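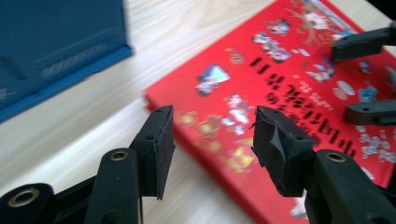

The Red Book

My aunt left the house in Flandthorpe to my cousin, the car to the church, and the red book to me. The lawyer read this out in the same voice he used for the house. Then he slid the book across his desk and asked me to sign for it.

I knew the book. Everybody in the family knew it. It had lain flat on the light wooden table in her front room for as long as I'd been tall enough to see over the edge, and it was never stood upright, never shelved, never lent. It had a hard red cover with thick black Chinese characters running down it. My aunt did not read Chinese. She had taught bookkeeping to adults at night and was suspicious of French.

As children we were allowed to look at the outside. My cousin said it was a book of poisons. I said it was a cookbook, mostly to annoy her, and we went on like that for several summers, the argument getting more detailed as we got older. By high school she had assigned it an author and a trial.

I asked my aunt once, when I was nineteen and thought I was the kind of person people told things to. She was doing her taxes.

"It's a book," she said.

"But what's in it?"

"Pages."

She handed me a stack of receipts to put in order, and I put them in order, and that was the conversation.

After the lawyer's I drove home with it on the passenger seat. The car kept chiming at me until I buckled it in. I put it on my own table, in my own kitchen, and I put it down flat, and then I noticed I had put it down flat and stood it up against the fruit bowl to show it who was in charge. It fell over. I left it.

For a week I ate around it. You would think a person who had waited that long would have the cover open before she took her coat off, and I had thought so too. What I did was clean the oven. I also defrosted the freezer and wrote a letter to the water company, a good one, with a numbered list. Every evening the book was there by the salt, and the table began to look like my aunt's table, and I began to sit at it the way she had, a little sideways, with one elbow out.

My cousin phoned from the house. She wanted to know if I was keeping the book or giving it back, as though there was a place it could be given back to. She also wanted to know whether I had opened it.

"Of course," I said.

"And?"

"Pages."

There was a long silence, then the sound of my cousin opening and closing what used to be my aunt's cutlery drawer. She has always needed a drawer when she is upset.

"You haven't opened it," she said.

"I've been busy with the oven."

She said she would be over at four.

She arrived at ten past three with a lemon cake and her reading glasses on a cord, dressed like someone identifying a body. We sat on opposite sides of the table. She had the characters the right way up and I had them upside down, which made no difference to either of us. She said I should do it, as the heir. I said she should, as the guest. We had some cake. She reminded me about the poisons. I reminded her that the author she'd given it had been hanged twice, in different summers, and she said that there had been an appeal.

In the end we each took hold of a corner of the cover, like two people lifting a mattress, and opened it.

It was full of Chinese.

I can't explain why this surprised us. We looked at the first page for some time. Then my cousin turned to the second one, in case it got easier. There were no skulls and no drawings of mushrooms. There were no soups either. She went through the whole thing from one end and I made her go through it again from the other, and on the second pass a piece of paper slid out from close to the middle and landed in the cake.

It was a receipt. My cousin wiped the icing off with her thumb. It came from Torres, the secondhand furniture place in Woncombe that burned down when we were little, and it was made out in pencil for one table, light wood, delivered. Underneath, in the same pencil, somebody had written: Leg short. Book included.

We both read it. Then my cousin read it out loud, in a courtroom voice that wore off before she got to the end.

"It was under the leg," I said.

"It was meant to be under the leg."

"She put it on top."

"Well," my cousin said, "she would. It's a nice book."

I thought about that table. It had rocked. It had always rocked, at every birthday and all through every game of cards, and my aunt used to put her hand out and press on the corner when anyone leaned, without looking up or breaking off what she was saying. We had all learned to do it. I have seen my cousin do it to tables that don't move, in restaurants, with waiters watching.

All that time the cure had been lying a foot away from her elbow. She had paid for it. She kept the paperwork.

"She could have used any other book," my cousin said. "She had that whole shelf of Trerska."

Trerska wrote sea stories, long ones. You could have leveled a barn with them.

"She'd have had to bend down," I said.

My cousin cut herself another piece of cake and looked at the page in front of her with more respect than she'd given it as a book of poisons. She asked if I thought we should get somebody to tell us what it was. There's a woman at the library who could, she said, or the man at the pharmacy, whose mother would know. It would take five minutes.

I said that was a good idea. She said she would ask on her way home. We went on sitting there.

"Only it might be about drains," she said.

"It might."

"Or management."

I closed the cover. She brushed the crumbs off it with the side of her hand, toward me, as she has done with crumbs all her life. We talked about the house for a bit. The gutters were bad on the north side and she'd found 17 jars of the same mustard in the pantry, and she wondered if I wanted any. I said I'd take two. She said I'd take eight.

It was getting dark when she stood up to go. She put on her coat, wound the cord around her glasses, and stopped at the kitchen door.

"The table's still there," she said. "In the front room. I put my coffee down on it this morning and it went all over the carpet."

"You have to press the corner."

"I know you have to press the corner. I had the phone in my other hand." She looked at the book. "I don't suppose you'd lend it to me."

I told her it had never been lent. She said she was aware of that. I told her I'd think about it, and she said that was just what our aunt would have said, and took the rest of the cake with her.

She brought the mustard the next day. There were nine jars.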